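The great T-shirt fold-off

I own too many T-shirts. I've known this for years, but it took moving into a flat in Tivbridge with one wardrobe and a single chest of drawers to make me do anything about it. The bottom drawer wouldn't shut. The top one wouldn't open. So one wet afternoon in November I tipped the lot onto the bed, put the kettle on and decided I was going to learn to fold properly, the way they do in shops.

I wasn't starting from scratch. My first job was at Skivell, a menswear place in a shopping centre, where the manager used to walk the tables at closing time and flick over anything with a wonky collar. I was 17 and thought she was a monster. Now I catch myself straightening the piles in other people's spare rooms, so make of that what you will.

The shop fold goes like this. Shirt face down, smooth it out from the middle, bring one side in to the centre of the back, turn the sleeve back on itself, do the same on the other side, then bring the hem up to the collar. It's dead easy if the shirt is flat to begin with. Most of us skip that bit and start folding over the top of a crumple.

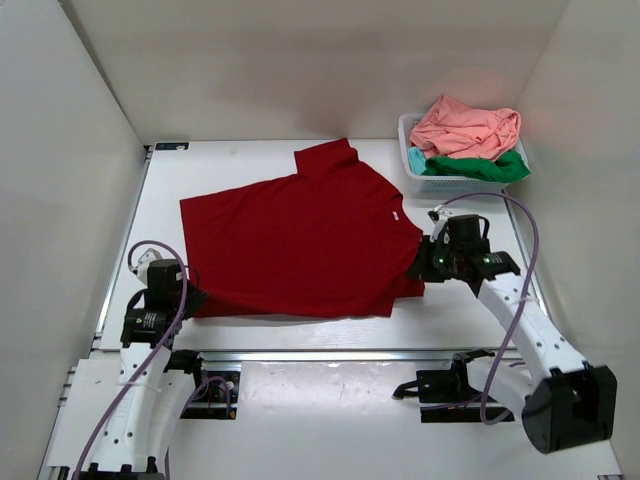

A hard surface makes all the difference, too. I'd been folding on the doona for my entire adult life, and a doona gives way under your hands just when you want it to push back. The kitchen bench was better. The ironing board was hopeless (too skinny, and everything slides off the pointy end). In the end I cleared the dining table and did the whole heap there, standing up, with the radio going, and my back was grateful for it.

Then there's the fast fold, the pinch-and-flip one you've probably seen at a party from someone showing off. You pinch at the shoulder and halfway down, cross one hand over to the hem, give it a shake and lay it down. It takes me 3 seconds when it works and a good deal longer when it doesn't! I practised it on the same old tee all evening and still ended up with a sleeve poking out like a tongue. Lovely trick, but I've gone back to the slow way for anything I care about.

What I hadn't expected was how much you notice about a shirt once you're handling it slowly. Cheap ones twist, so the side seams wander round to the front after a few washes and no fold will ever sit square. My favourite, a grey one from Mirnero that cost me $900 less than their coats do, is as straight as the day I bought it.
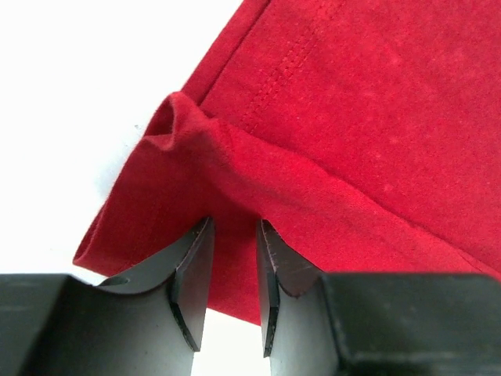

Cotton knit has a mind of its own, and I mean that fondly. It stretches when you pull it and curls when you let go, and it drags against itself so the layers never quite slide where you want them. Red seems to show it all up the most, with every crease going a deep crimson and the fuzz standing out along a folded edge wherever there's white behind it. I like a double row of stitching as a guide, even when it's the same red as the cloth and you have to look for the ridge. Line your fold up with that and you're halfway there.

As for storage, I've gone upright. The shirts stand on their edges in the drawer like records in a crate, and I can see every one of them without digging. I bought 2 dividers from Smadi to stop the row slumping, though a shoebox lid did the job nearly as well. Heavy cotton stands up beautifully. Thin stuff flops, so I roll those and wedge them down the side.

Four bags went to the op shop. The bottom drawer shuts now, and the top one opens if you lift it a bit on the left.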